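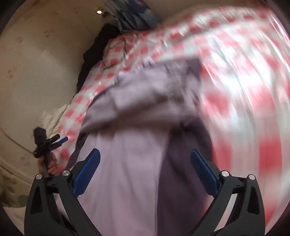 *mauve and dark purple on the red and white check*

**Clallarer card: keep it or close it?**

**pennyjar_56** · 9/8/22

So I got the Clallarer card back in March when they were pushing it at checkout (20% off the first order, yes I'm weak) and now I can't decide if I should dump it. No annual fee. The limit is $861, such a weird number, I've never seen one that wasn't rounded off. I pay it in full every month and I only ever use it for clothes.

My main card is with Corton and I've had it forever. I'm hoping to apply for a car loan at Brelthorpe this winter and my sister swears a store card looks bad to lenders. Does it?? I like the coupons but I don't like them enough to pay more for a car.

---

**mossyoak**

Keep it. It costs you nothing and closing it just takes $861 off your total available credit. If you carry any balance on the Corton card when they pull your report, your usage percentage goes up. Small limit, small effect, but why bother?

---

**tallglassofdebt**

Gonna disagree with mossyoak. Store cards are a trap and the rate on that one is awful. I had one with a different shop and missed a single payment while I was moving, and between the late fee and the interest I'd paid back every coupon I ever used. Close it, cut it up, buy your shirts with regular money.

---

**pennyjar_56**

> the rate on that one is awful

Oh it's terrible, I looked it up last night and made a face. But I've never paid any interest on it! Autopay comes out on the 23rd, full statement balance.

---

**tallglassofdebt**

I had autopay too, lol. It was hooked up to the checking account I closed.

---

**mossyoak**

OK, that's a you problem and not a card problem.

---

**quietledger**

I'd leave everything alone until after the loan. Don't open anything, don't close anything. I did my truck through Brelthorpe and the loan officer asked about my income and my rent and how long I'd been at my job, and the store card never came up at all. Can't promise yours will go the same way, different branches seem to care about different stuff.

One thing I would do is pay the Clallarer balance down before the statement closes, the month before you apply. With a limit that low, two pairs of jeans and a coat and it looks like you've maxed it out. The total usage matters but so can the usage on each card.

---

**pennyjar_56**

Huh, I didn't know they looked at each one separately. My last statement was way over half the limit (back to school, three kids, don't ask). I just figured paying it off was paying it off.

---

**basil_on_the_sill**

Does the Tremblay app still show the statement closing date? I used to track all mine in there but they moved everything around in the last update and I can't find a thing.

---

**quietledger**

Tap the card name, then the little arrow. The closing date is under the due date. Took me ages.

---

**basil_on_the_sill**

Found it, thank you!!

---

**tallglassofdebt**

Still say close it. But fine, after the car.

---

**pennyjar_56**

Deal, I'll leave it be till the loan's done and pay early in the meantime. I've also unsubscribed from the coupon emails, and that hurt a little. Will come back and post what rate Brelthorpe gives me.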